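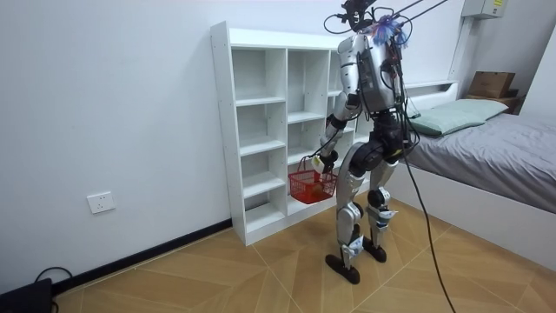
Storage & Shelving

tayla_t
White open-cube bookcase against a plain wall, small room. I've got one little red basket with a handle and want more for the bottom row. Do baskets work in open cubes or should I get proper fabric boxes?

rbatista
Boxes. Handled baskets waste the top third of the cube.

Selma M
Disagree. You can see into mesh sides, and the kids can carry a basket to the mat and back. We had the Dukholm boxes for 3 years and everything just sank to the bottom.

rbatista
Fold the handle down then, if it folds. Mine didn't.

tayla_t
Haven't tried. Is it worth measuring first?

Raíssa
Yes, inside the cube, with the handle up – ours were 10 mm too tall. Also screw the bookcase to the wall if you haven't.

rbatista
Agree on the screws. Still boxes for me.

tayla_t
Will measure tonight. Might do baskets on the bottom and leave the rest for books.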